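Kernitz sachet cell

The Kernitz sachet cell is a two-armed robot workstation at the Kernitz packing works in Vukport. It picks flat tea sachets from a mixed pile and sorts them by flavor into trays for assortment boxes. The cell was built by the engineering firm Bredar and is known on site as Cell 4. Within the robotics trade it is mainly known for its maintenance routine, which was written down in detail by its first keeper, Sorcha Strachan, and later copied by other small packers.

Background

Assortment boxes at Kernitz were filled by hand until the works took on a contract for mixed flavors in small runs. A conventional feeder was tried first. It jammed on foil sachets, which slide under one another and catch at the crimped edges. Bredar proposed a pair of arms working over an open surface, with one arm steadying the pile while the other lifts a sachet out of it.

The first version was assembled in January under Majdi Daher, then a project engineer at Bredar. It had a single overhead camera and a smooth rubber sheet as the work surface. Both were replaced within the first season of use. The overhead camera lost sight of the sachets whenever the arms closed in, and thin packets clung to the rubber and could not be gripped at the edge.

Layout

The two arms stand on opposite sides of a square table and are called the near arm and the far arm. Each ends in a two-finger gripper with black fingers. A small camera at the near arm's wrist looks down between the fingers, and its picture is used for the last part of every approach. The overhead camera was kept for finding the pile and for checking that the table is clear at the end of a batch.

The work surface is a coarse woven mat, held down at the corners by clamps. The weave leaves small gaps under a flat packet, so a fingertip can get beneath the edge without pressing the packet into the table. The mat has a drawback: crumbs of tea and scraps of foil settle between the strands and have to be cleaned out.

The controller sits in a cabinet under the table. Motion software was supplied by Bredar, while the part that recognizes flavors came from Kaijage, a separate company that also supplies the training tools. The division of work between the two has sometimes slowed repairs - a missed pick can be a fault in either half, and the logs are kept in different formats.

Setup

Setup is carried out at the start of a shift and after any change of mat, finger or camera. The keeper's sheet gives the order as follows.

Power up the controller with both arms parked and wait for the joint check to finish.

Close each gripper fully and look at the tips. They should meet along their whole width. If light shows between them on one side, the finger is loose or bent.

Open the near gripper and compare the wrist picture with the reference print inside the cabinet door. The two fingers should enter from the bottom at the same height. A difference between left and right usually means that the camera bracket has turned.

Run the touch-off routine on the steel block. The block is 53 mm high and the reading must agree with that on both arms.

Lay a handful of sachets on the mat, overlapping and at different angles, and run the recognition test.

The recognition test uses real stock. Kernitz found that printed cards gave good scores and told the keeper little about how the cell would behave, as foil bends and throws back light in a way that card does not. The test pile must include sachets lying partly under others and at least one with its information side up, which carries no large flavor name. The software is expected to leave such a packet alone until it can be turned over.

Glare is the most common cause of a failed test. A reflection that crosses the lettering of a flavor name can hide a few characters, and the remedy is to tilt the side lamps. Dimming them was found to make the small print worse. In the wrist view of a pile with lemon and lime on top, a pale streak runs over part of the name while the fruit artwork beside it stays easy to make out. Kaijage's software weighs both, and a sachet is accepted when the artwork and the readable part of the name agree. The mango sachet underneath has the fingertips of the other gripper over the top corner of its dark label panel. 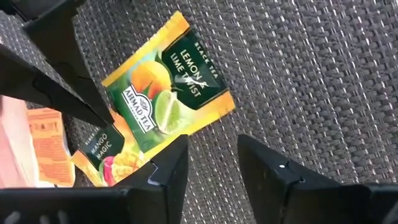
Routine care

Daily care takes place at the end of the last shift. The mat is lifted, shaken out and brushed along the direction of the weave. The fingers are wiped with a dry cloth. Solvent is not used on them, after an early set went tacky and began to drag packets sideways. The camera window is cleaned with lens paper only.

Every Friday the keeper checks the finger screws with a torque driver and inspects the wrist cable where it bends. The mat is turned end for end at the same time, so that wear is spread over both halves. Mats are thrown out when a strand stands up far enough to catch a fingertip.

A longer service falls due after 405 hours of running. Both grippers are taken off, the slides are cleaned and greased, and the finger pads are replaced as a set. Replacing one pad alone is not allowed under the Kernitz sheet. Babatunde Okafor, who took over as keeper from Strachan, added a rule that the old pads are kept in a marked bag until the next service, so that odd wear can be compared.

Known faults

Bracket slip. The camera bracket was first held by one screw and turned slightly each time the gripper touched the table. Dima Qaisi of Bredar redesigned it with a locating pin. Cells delivered later have the pin as standard.

Double picks. Two sachets may be lifted together when one lies flat beneath the other. The far arm was given a holding move, in which its closed fingertips rest on the lower packet while the near arm draws out the upper one. Fingertip pressure for this move is set to level 3 and is not meant to be changed by operators.

Arm contact. The holding move brings the grippers close together, and in the first months they touched several times. Bredar added a minimum clearance in software. If an arm stops on this limit, the far arm is always backed out first.

False stops. Pale packets with little printing on the visible side were at one time read as bare table edge. Valentyna Hrynyshyn retrained the recognition part at Kaijage using packets that lay only partly in view, and the fault has been rare since then.

Later versions

Bredar has built a second cell of the same pattern for Kernitz, with longer fingers and a camera on each wrist. The keeper's sheet applies to both, except that the comparison with the reference print is done twice on the newer cell. The original remains in use on short runs.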